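Progress report to the Unley Fund
Project: Celebrity cover archive and reader study
2020-04-06

Since the last report we have finished cataloging the fashion magazine covers held at Plimetberg. The catalog now has 1,257 entries. Each one lists the cover star, the photographer, the stylist where the magazine gave a credit, and the label of the main garment. That part of the grant is done and I have no complaints about it, apart from the stylist credits, which are missing more often than we were led to expect when we wrote the proposal.

The reader study is a different story. The proposal promised to show that a famous face on the cover changes what readers think of the designer inside. I was doubtful then and I am more doubtful now. We have 80 completed interviews. Most people could name the singer or actress on a cover they had bought. Very few could name who made the dress. When we prompted them with the label, a good number said yes, of course, they remembered it, and I don't believe all of them.

Druvton, who ran the interviews for us, sent a summary that calls this "strong brand recall." We have asked them to take that phrase out. Prompted recall after a hint from the interviewer is weak stuff, and the fund shouldn't see it dressed up in a chart. A revised summary is due before the next payment.
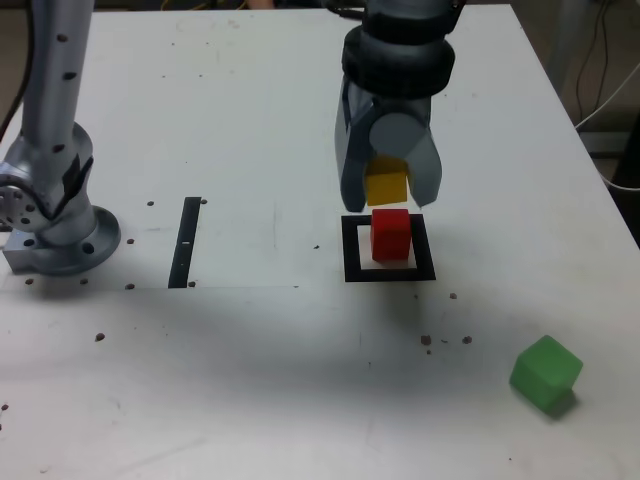

Ward Goossens wrote back on the draft that we are being too hard on the prompted answers, and that every magazine in the business sells its ad pages on exactly that kind of number. He would keep the figure and put the unprompted one next to it. We will print both, with the unprompted one first.

Shiferaw group issue covers

A side question in the grant was whether covers with several celebrities do better than covers with one. The Shiferaw set, which we got on loan, has 40 of these. We were hoping for sales figures to go with them. What came was a spreadsheet of "reach," with no note on how reach was worked out and several months left blank. I have written twice for an explanation. Until there is one, I would treat any claim about group covers as publicity, and that includes the line in our own newsletter, which went out before I had read it.

The gowns themselves are easier to deal with. Black dominates the fall issues, year after year, whatever the editor's letter says about a bold new season. We can say this with some confidence from the catalog alone.
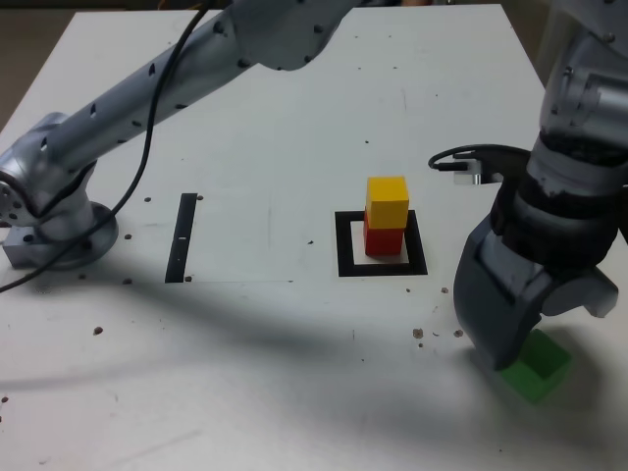
One reader of the newsletter replied that black on a fall cover only tells you what the big houses sent over that month, and that we would need the lists of samples offered and turned down before saying anything about an editor's taste. Fair point. We don't have those lists and I doubt any magazine will hand them over, so the final report will stick to what was printed.

Money and time

Spending is on plan except for reproduction rights, where 3 agencies have raised their fees since we budgeted. We have dropped the idea of a printed book for now. I never saw who was going to buy it.

The remaining interviews were meant to be done in person and will have to move to the phone. Showing someone a cover over the phone is obviously a problem. Druvton says mailing copies ahead will fix it. I would like to see a small trial before we pay for the whole batch.

We ask the fund to move the final deadline to the end of July and to leave the last payment as it stands.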